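Accueil Actualités Quartiers Sorties Ateliers Contact

L'atelier Tastar rouvre ses portes, et j'y étais !

1er février 2024

Je vous en parlais en janvier, je n'y croyais qu'à moitié et pourtant ça y est : Tastar a rouvert. Pour ceux qui débarquent, Tastar c'est l'atelier de reliure de la rue Mogensen, celui avec la porte qui coince et l'odeur de colle dès le trottoir. Fermé depuis deux ans à cause d'une fuite dans la toiture, il a repris ses cours du soir et j'ai filé m'inscrire avant tout le monde (enfin, presque, j'étais la septième).

C'est toujours Hjalti Thoroddsen qui tient la maison. Il m'a reconnue tout de suite, ou alors il est très poli. « J'ai gardé les presses bâchées tout ce temps, je venais les graisser le dimanche », m'a-t-il raconté en me servant un café franchement trop fort. Il a refait l'électricité, changé les étagères et récupéré un stock de papier marbré chez Trimenia, l'ancienne papeterie du port : 800 feuilles, dont certaines tellement belles que je n'oserai jamais les couper.

Côté pratique, les cours durent deux heures et coûtent 80 euros par mois, fournitures comprises sauf le cuir. Les débutants commencent par un carnet cousu tout simple, puis on passe à la couvrure en toile. Si vous avez un vieux livre de famille qui part en morceaux, apportez-le, mais demandez d'abord à Hjalti s'il est réparable. Mon dictionnaire de 123 pages (oui, un tout petit, basque-français, je l'adore) a reçu un verdict mitigé : dos à refaire, coutures à reprendre, et surtout arrêter de le fourrer dans mon sac de piscine. Message reçu !

La petite nouveauté, c'est le partenariat avec la librairie Brarinura, juste en face. Elle exposera les travaux des élèves dans sa vitrine au printemps, et elle prend déjà les inscriptions au comptoir pour ceux qui passent quand l'atelier est fermé. Je trouve l'idée formidable, d'autant que la libraire râlait depuis des mois de voir ce rideau baissé en face de chez elle.

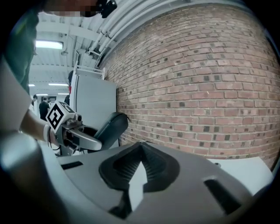
Reste la question de la place. Le groupe du soir est déjà complet et Hjalti hésite à en ouvrir un second, parce qu'il voudrait garder du temps pour les commandes. J'ai plaidé pour un créneau le midi, on verra bien s'il m'écoute. En attendant il tient une liste d'attente sur un cahier (relié main, évidemment) posé à l'entrée, et vous pouvez y laisser votre nom et votre numéro.

Moi, j'ai choisi ma toile : un rouge brique un peu passé. Premier carnet à coudre la semaine prochaine, et il faut encore que je retrouve mon dé à coudre.

12 commentaires | 34 partages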